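What the numbers say about grasping with noisy pose

2019-08-17

For the last months I have been writing little here, and the reason is the experiment I want to tell about today. It is finished enough to have a result, and the result is different from what I expected in spring, so I think it is worth a post even if the paper is not written.

The question is simple to say. A robot with a two-finger gripper should pick up a part. The camera gives an estimate of where the part is and how it is turned, and this estimate is always a little wrong. Most grasp planners I have used take the estimate as the truth, compute the best grasp for it, and go. My idea was to compute the grasp which is best on average over many slightly wrong poses. I am of course not the first with this idea. What I wanted to know is how many wrong poses you need to try before the answer stops changing, and whether the shape of the part matters for this number.

I do everything in simulation for now. Our simulator at the lab is called Mullus, it was written by two students before my time and it is not pretty, but it is fast and it gives the same result twice if you give it the same seed, and after one year with another simulator I value this very much. The planner on top is mine and I named it Wirard, for no good reason. The set of parts has 52 meshes. Some are boxes and pipes, some are brackets, and there is a group with ribs or teeth that I added late, because Hiwot Tilahun from the office next to mine told me my set was too friendly. She was right. I will come back to this.

One trial goes like this. The part is placed at a pose, with gravity off for the part, so that it stays where I put it and does not roll away before the gripper arrives. Wirard receives a disturbed version of the pose. It chooses a grasp, the fingers approach, close, and then gravity is switched on and the gripper moves upwards. If the part is still between the fingers after the lift, the trial is a success. If it turned more than a small angle during closing, I count it as a success but write it down separately, since in a real assembly a turned part can be as useless as a dropped one.

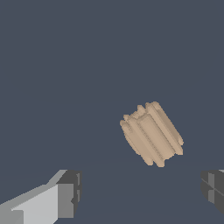 For each part I ran 3000 trials, with the disturbance drawn from the same distribution every time. The number of sampled poses inside the planner was the thing I changed: one sample (this is the usual method, trust the estimate), then some steps in between, up to 800.

For the smooth parts the story is short. The success rate goes up quickly with the first few samples and then it is flat. At 37 samples I could not see any difference to 800, and the chosen grasps were almost the same ones. If all my parts had been like this, I would have written "use 37 samples" and gone on holiday.

The parts with teeth behave in another way. With one sample the planner likes to put the fingers exactly over two opposite teeth, because in the estimated pose the contact there looks perfect, both surfaces parallel, large contact area. But turn the part a little around its long axis and the finger lands on the side of a tooth, or on the edge of a groove, and when the fingers close the part rotates until it finds a new place to rest. With more samples the planner slowly discovers this and moves to another kind of grasp, along the axis from end to end, where the teeth do not matter so much. The change from one kind to the other does not come gradually. For a given part it is stable on the tooth grasp, and then at some number of samples it jumps, and this number is different from part to part and sometimes also from seed to seed.

This jump cost me most of June. I was sure it was a mistake in my code, and I looked for it in the contact model, in the random numbers, in the export of the meshes. I did find one mistake in the meshes (two parts had a flipped face at one end, so the finger could pass through it a little), and after I repaired it the jump was still there, only cleaner. So now I believe in it. My explanation is that the two kinds of grasp have nearly the same average score, and the sampling noise decides between them until you have enough samples. Hiwot thinks the score itself is the problem and I should punish rotation directly instead of writing it in a separate column. We have discussed this over many coffees. I tried her version last week on a small group of the parts and the jump comes earlier, which supports her, but the smooth parts got slightly worse, and I do not understand why.

A word about the disturbance, because someone will ask. I use independent noise on position and rotation. A real camera does not make errors like this - it is usually worse in the viewing direction than across it, and for a part with repeated teeth the rotation error can be a full tooth, where the estimate is wrong but the shape looks the same. For the grasp this last error is harmless, and my noise model does not know it. I want to measure the errors of our real camera on a few printed parts and use these in place of my invented ones. Printing is planned for November, when the machine is free again.

I will put the table with all parts online when I have cleaned the names of the columns. At the moment one of them is called "ok2" and I had to look in the code myself to remember what it means.

If you have worked with planners which switch between two grasp types in this way, please write me. I am most interested in how you decided the number of samples, and if you stop early when the choice has been stable for some time. I have a version of early stopping running since yesterday evening, on the toothed parts only, and it is on part six.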